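OK so the Prarkwood charter vote finally happened last night and I have been waiting SIX YEARS to post this thread. Get a snack. (1/16)

Quick version if you're just getting here: the question was whether the city attorney should keep being appointed by the mayor or be hired by the full council. Sounds dry. It is the most fun I have had following local government, ever.

The old charter says the city attorney "shall advise the mayor and council." One little "and"! For decades everybody read it as one lawyer, two clients, no problem. Then the Mindetti contract came along and suddenly the mayor and the council wanted opposite advice from the same person.

Mindetti, for the newcomers, is the company that was going to run our parking. The mayor said he could sign the deal on his own. The council said anything past three years needed their vote. Both sides said the city attorney agreed with them. Both sides!!

And the wild part is they both had a memo. Two memos, same office, same February. The first said the mayor "may execute" the agreement. The second said council approval was "advisable in all cases." I read them back to back on my lunch break and had to go for a walk.

Then came the press conference where the mayor's office explained that "may execute" was meant as a description of the signing process and had never been an opinion on who had the power to sign. I've watched that clip so many times. The reporter from the Bettencourt paper just says "so what was the memo for?" and you get this long, lovely silence.

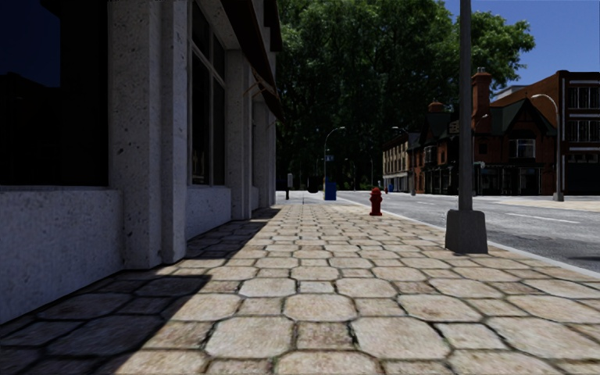
Anyway, that's how we got the petition. They needed 298 valid signatures to put a charter change on the ballot (small city, low bar, I love it) and they turned in 373. I signed outside the library with a pen that barely worked, and I worried for a week that mine would get tossed.

The mayor's side challenged the petition, naturally. Their argument was that the summary on the top sheet used "hire" and the full text used "appoint," so people couldn't have known what they were signing. The clerk held a hearing on it. I went. Best two hours of my spring.

The clerk's ruling was a page and a half and so clear! She said the summary has to be fair and it has to be short, and that a normal person reading "hire" would understand the council picks the lawyer. Petition stands. I wanted to frame it.

I do want to be fair to the no side here. Their best point was that a council-hired attorney could end up working for whichever members have the votes that month. That's a real worry and I went back and forth on it. The Skaletti Street neighbors' group put out a flyer making that case and it was better written than anything from my side, sorry to my side.

What got me to yes was the second section, which hardly got any attention. It says any formal opinion goes to the mayor and every council member at the same time, and gets posted for the public within 20 days. No more private memos that say different things to different people. That alone was worth the bubble in on my ballot.

Also, a thing I learned: there's an exception for lawsuits that are still going, so the city isn't handing its strategy to the other side. Several people in my replies were upset about this and I get it, but please read the exception, it's four lines long and pretty narrow.

So, last night. The council chamber was packed, which I have never seen. First batch came up and it was tied. TIED. A guy behind me said a word you can't say in the public comment period.

Then the Bettencourt Road precincts came in and yes pulled ahead and stayed there. It passed! The mayor put out a statement at 11 saying he had "always welcomed clarity" - and you know what, great, welcome to the club, we have cookies.

What's next: the current city attorney stays on until the council posts the job. The draft posting is supposed to be in the next meeting packet. The Mindetti deal is still sitting there unsigned, and I assume it comes back with a new memo. I will be reading that memo the minute it goes up.

If you voted either way, thank you, truly. If you want to see the packet, it's on the clerk's page under "agendas," then scroll way down past the tree ordinance (also good, separate thread coming). (16/16)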